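September 21, 2019

Slept till almost ten, which I haven't done since spring, and woke up to the inverter beeping again. Two short beeps, a pause, two more. I lay there hoping it would quit by itself (it did not) and then went down to the garage in my socks to look at the little screen. Grid fault, it said, and then a minute later it was perfectly happy and counting up watts like nothing had happened. The Ivasell manual has one line on this and the line says to call your installer.

So I called Rostberg. I was on hold for 16 minutes with that awful flute music, and then I got Ebise Kumsa, who I like, she's the one who came in the summer to look at the roof. She asked if the battery had dropped at all overnight and I said it was at 84 percent when I went to bed and a bit lower this morning, and she said that sounded fine to her, it's probably the voltage out on the street wandering too high. She wants to log it for a couple of weeks before anybody climbs on anything. They can send a person out in October if it keeps up. October! I was hoping for Monday-ish, but okay.

Meanwhile I'm supposed to write down every time it beeps. I have a page for it at the back of this notebook now and it already has four entries, all before lunch.

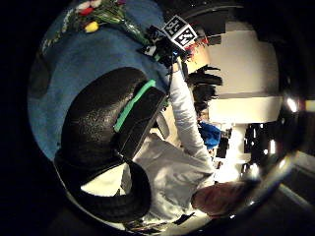

Tulips on the blue cloth, and the black glove in front.

After lunch it clouded over and I watched the numbers sink on the app, which I have really got to stop doing. I check it more than I check my email. 14 kilowatt hours for the whole day in the end, and a chunk of that went straight into the dryer because I forgot I'd promised myself to run it at noon and ran it at five instead. Oh well.

Talked to the neighbors over the fence. They have a quote from Keneo for the same size of roof as ours and it comes with the Campos panels, the all-black ones. Very good looking, I'll admit I was a little jealous. They wanted to know if I'd do it again and I said yes before I'd even thought about it, beeping and all. Then I went on far too long about which way the roof faces and the big maple, and I could see them starting to edge back toward the house — I'm turning into one of those people.

Made soup. Moved the laundry rack inside in case of rain. It beeped again at 9:40 while I was brushing my teeth, so I went down and wrote that in too. Need to ask Ebise if she wants the exact minute or if the hour will do, and also find the warranty papers, which I think are in the blue folder with the car stuff.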